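24/01/2022

**The Quiet Half of the Room**

Wundville High, second period, tenth grade history. Lyle Calloway has 21 kids and a question on the board: who paid for the canal? Four hands up. Same four as yesterday, he tells me, same four since fall.

He waits. Counts to 9 under his breath. A fifth hand, halfway up, then down again.

"That one," he says later, in the hall, eating crackers out of his coat pocket. "I've been after that hand for three months."

Calloway has taught for eight years, all of them here. Last July he sat down with his grade book and noticed the participation column was mostly a record of who liked talking. So he dropped it. No points for speaking. Parents called. The kids who talked a lot were pretty annoyed too, and he gets that, they'd been earning an easy A for it.

What replaced it is not fancy. Every lesson has a written turn before the spoken one. Two minutes, a scrap of paper, any answer at all. Then pairs. Then the room. By the time a student has to speak to everybody she has already said the thing twice, once to paper and once to the kid next to her.

Some days it drags. I sat through a pair discussion on tariffs that was clearly about a basketball game.

Over in Indale, the neighboring district, Mortimer Lindqvist is doing it with software. Mokus, a discussion board the school has used since the closures. Students post before class, he reads the posts over breakfast, and he walks in knowing who thinks what. Ninth grade English, 65 students across his sections. It's alot of reading.

"I cold call now," Lindqvist says. "I never used to. Felt mean. But if I've read your post I can say, you had something good on the second chapter, would you tell us. And they mostly do."

Mostly. One girl asked him to stop and he stopped. She still posts, long ones, better than anything said out loud that week.

The two men disagree on nearly everything else. Calloway doesn't want a screen anywhere near it. He says kids write differently when it's kept, they polish, they check what the others put. His scraps go in the recycling at the bell. Lindqvist thinks that's a waste, he likes being able to scroll back to September and show a student her own thinking.

Both got some pushback from colleagues. Charpentier, the veteran down the hall from Calloway, runs a seminar the old way, chairs in a circle, speak or lose points. Her students do well. She told me flatly that the world will not hand them a scrap of paper first. Fair. I asked what she does about the ones who never speak and she said she calls home in week three.

I went back to Calloway's room the next morning. Canal again, now the labor side of it. Written turn, pairs, room. Seven hands this time, including the halfway one, which went all teh way up and stayed there while somebody else talked for far too long about mules. He got to her with a minute left. She read it straight off her paper, fast, eyes down, and it was a good answer, and then the bell.

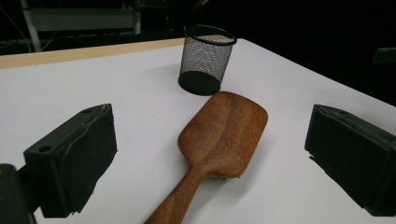
He kept that scrap, by the way. Against his own rule. It's in the back of the grade book, where the participation column used to be.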